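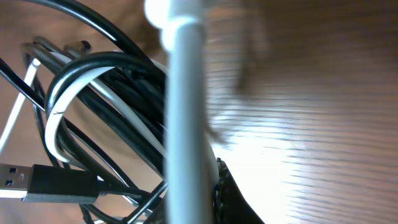 Disposal of surplus cables at the Masby office

Our office is closing a storage room and must dispose of old power and network cables. May these be placed in general waste?
Genalyn Tagle, July 2023

No. Cables are accepted at the electronics counter free of charge, up to 12 kg per visit. Please remove batteries beforehand.
Meinrad Danzer

We used the Bereo collection service in June. Two weeks' notice was required.
Leonie Stöckli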